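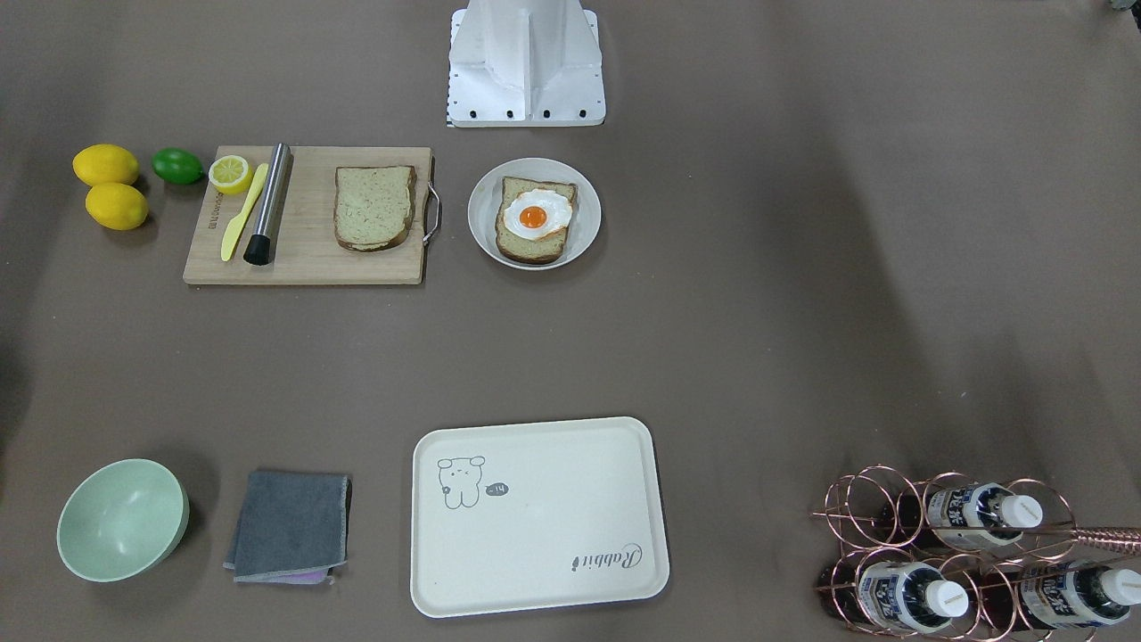 Ticket 49, student robotics club, Berville
Opened by: Veronica Vlad
Assigned to: Marius Avram
Status: open

Left arm stops during the breakfast task. Controller reports a joint speed limit on the approach to the plate with the toast and egg. Failed 5 runs out of 40. Right arm not affected.

27 July 2023, M. Avram: Replayed the logs. All failed runs trip at the same waypoint, nearly at full reach.

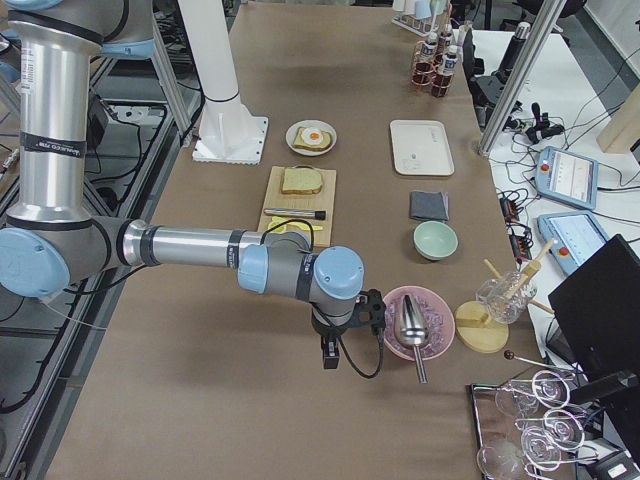 Was the payload setting changed after the gripper swap?
It was updated on the right arm only. The left still had the old mass and center of gravity.

Entered the correct values on the left and saved the config. Speed override left at default.

V. Vlad: Reran with the new config. Stop occurred 2 times, same waypoint. Payload is part of it, then, but the path also needs work.
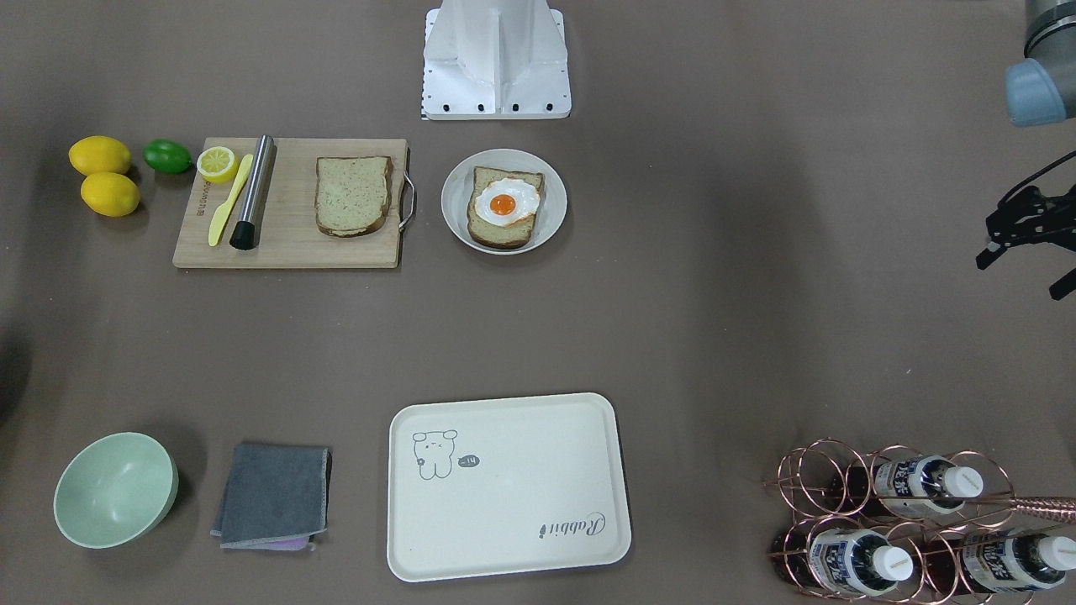 Moved the waypoint closer to the base and added a blend radius between it and the next one. Old path is kept in the Pilasau folder. Ileana Pascu to run the full set again before the September demo. Do not close until her log is attached.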